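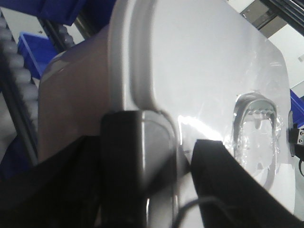 **Sunday, 4 p.m. – bench 2, the white tub**

Third session with the white molded tubs from Skisia. Aslı Sezer had the morning, I had the afternoon, and the kettle had a hard time of it both ways.

Main business was the handle recess, the oval one in the flat face. The drawing calls it a "comfort opening." Whoever wrote that has small hands or a large imagination. I get four fingers in up to the second knuckle and then meet the row of bumps along the top, which are meant to be grip and feel like a zipper. Aslı says they're fine. Aslı also carries her shopping home by the thin handles, so I've put her down as an outlier.

Clear film: the wrap over the recess stays on until the tub goes to the customer. This was agreed in May and has been argued over at every session since. It crinkles, it throws glare, and you can't get a clean look at the inner floor through it. I asked Nevetthorpe whether we could at least have the trial batch bare. They said the film protects the finish. The finish is glossy enough to shave in and shows every fingertip regardless.

Lift test, filled with bagged sand, one hand in the recess, the other under the corner:

- 7 kg – easy, no complaints
- 33 kg – possible, once, with language
- 47 kg – not attempted. Ikechukwu Mohammed offered. We declined on his back's behalf.

Rim: no flex at the thick part where it goes around the corner. Pressed it with a thumb, then a knee. Held up better than the knee. The side wall gives a little when the tub is empty, and it gives a little more if you tell someone to look at it.

Stacking is still the sore point. Two nest nicely. The third goes in and then belongs to the second forever. We got it out with a rubber mallet and a ruler, neither of which is in the Fulteck handling sheet. Suggest a stop rib, or a stern note.

Wiped the whole thing down with the blue cloth, then again with a clean blue cloth, the first one having turned out to be Ikechukwu's from the lathe. Fine gray smear, came off with dish soap in 90 seconds. Please label the cloths. I wrote this in the last entry too.

To do:

- ask Skisia if the bumps can be lower, or fewer, or elsewhere
- weigh one tub properly; the hanging scale says something different each time it's asked
- move the sand bags before Nwachukwu need the floor
- return the mallet to the hook – it's under the sink at the moment, don't ask

Aslı has the key for the cage.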